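换季收纳角又开张了，旧藤篮请别急着扔

六月一到，社区活动室的收纳角又热闹起来了。去年来过的街坊大概还记得，靠里那张白色的大桌子，大家围着它整理过针线、遥控器、药盒，还有不知道攒了多少年的钥匙。今年的主题更小，也更贴近日子：怎样用托盘和篮子，把家里随手一放的零碎东西安顿好。活动名字叫“Gikilus小物归家”，听着有点洋气，做的事情倒是再家常不过，就是把东西拿出来，看一看，想一想，再放回一个说得出理由的地方。

报名比去年踊跃得多，到截止那天中午，登记簿上一共有376户，家里老人孩子一起来的也不少，所以每场只能安排40个座位，下午一场，傍晚再加一场。没排上的朋友请不要着急，七月还会接着办，到时候在门口的告示板上贴出新的时间，登记过的人家也会接到电话。

今年先从托盘讲起。很多人家里都有一两只浅浅的塑料托盘，买水果送的也好，厨房里退下来的也好，平时总塞在柜子缝里。其实拿它来做“中转站”最合适：进门时手里的东西先放在托盘上，晚饭后腾出几分钟，再一样一样分到篮子里去。浅绿色的看着清爽，摆在浅色桌面上也不显乱。

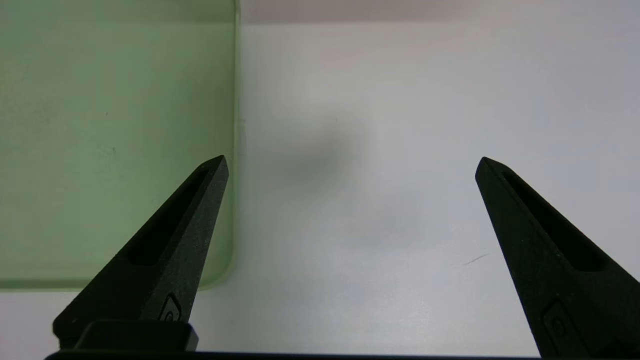
Mavis Delacroix：我家试过一个月，托盘千万别选太大的，越大越容易堆，最后谁也不愿意去分。还是小一点好，满了就得收拾，孩子也学得会。

这番话引来好几位街坊点头，也有人不大同意，觉得家里人口多，小托盘一顿饭的工夫就满了，反倒添麻烦。两边说得都有道理，最后大家商量出一个折中的办法：托盘大小随各家的方便，但上面的东西不过夜，睡前一定要清空。这条规矩已经写进了今年的小册子，册子就放在签到的桌子上，随便取，取完了还会再印。

说完托盘就该说篮子了。藤编的篮子这几年又时兴起来，深棕色的沉稳，橙黄色的亮堂，两只颜色不同的并排放着，用起来特别省心：天天要用的归一只，隔几天才用一回的归另一只，家里人不用贴标签也记得住。篮子最好选长方形的，靠墙放得稳，几只挨着也不浪费地方。要是您家里有闲置的旧篮子，编条松了、边上磨毛了都没关系，傍晚那一场专门留了时间教大家修补，材料由Tiwari杂货铺提供，来的时候带上篮子就行。 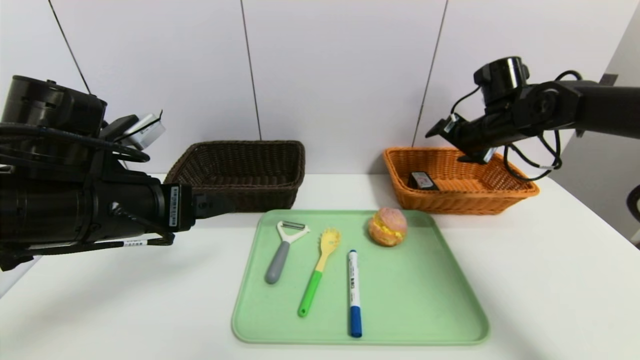
Orkedus社区简报　Mavis Delacroix

修补的法子并不难，先把断掉的那一小截剪齐，用温水把新编条浸软，再顺着原来的纹路穿过去，收口的时候压紧一点，晾干了就很结实。我自己第一次补的那只，歪歪扭扭，放在鞋柜上用到现在，家里人笑话归笑话，每天照样往里头放东西。手慢的朋友尽管慢慢来，一只篮子补上两三回才补完也是常有的事。

另外替大家问清楚了费用：两场活动都不收钱，去年义卖结余的1,687元还留在活动室的账上，这次的茶水和编条就从里面出。每户最多可以带3只篮子来修，再多怕后面的人轮不上，还请互相体谅。带小朋友的家庭请给孩子准备一只小盒子，他们有自己的一份功课，要把书包里的小东西也分一分。

从Priltonano路的侧门进来最近，上了台阶往左手边走，听见说笑声就到了。傍晚那场散得晚些，回去的路上请留心台阶。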